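How do I get limescale out of a kettle without my tea tasting like salad?
Posted by Yesenia Villca

We moved to Killard in January and the water there is basically liquid chalk. I did a vinegar boil, then rinsed 3 times, and my tea still tastes like coleslaw. My husband claims he can't taste it. He also drinks soda for breakfast, so his vote doesn't count.

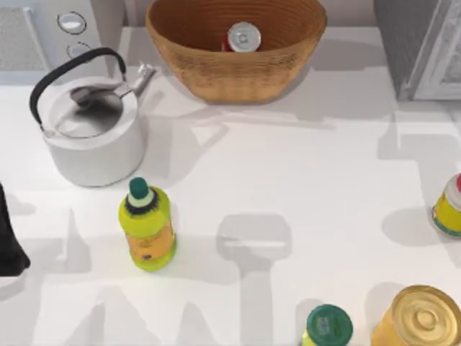
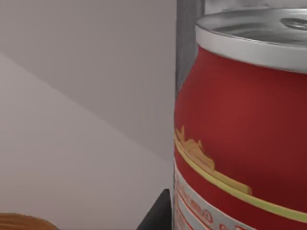

Is there something milder that works on hard water crust? I'd like to keep the kettle I have, mostly for the black arched handle, which I'm fonder of than I should be. I don't want to scrape it with anything sharp, and I'm not buying bottled water to make tea. I have some pride left.

Annelies Claeys
Citric acid. Buy the powder, put 2 tablespoons in a full kettle, boil, switch off the heat and go do something else for half an hour. Pour it out, boil plain water once, dump that too. No smell at all. Do it every month or so and the crust never gets a foothold. If some is left in the spout, a bottle brush gets it. Don't mix it with the vinegar or anything with bleach in it, please.

Frans Bakker
I haven't descaled mine in 7 years and the tea is fine. Think of it as seasoning.

Ineke Verbruggen
Ignore Frans. Annelies is right, but lemon juice will do if you can't find the powder – use 2 lemons and give it longer. Also empty the kettle at night. Water that sits there till morning is how you got here.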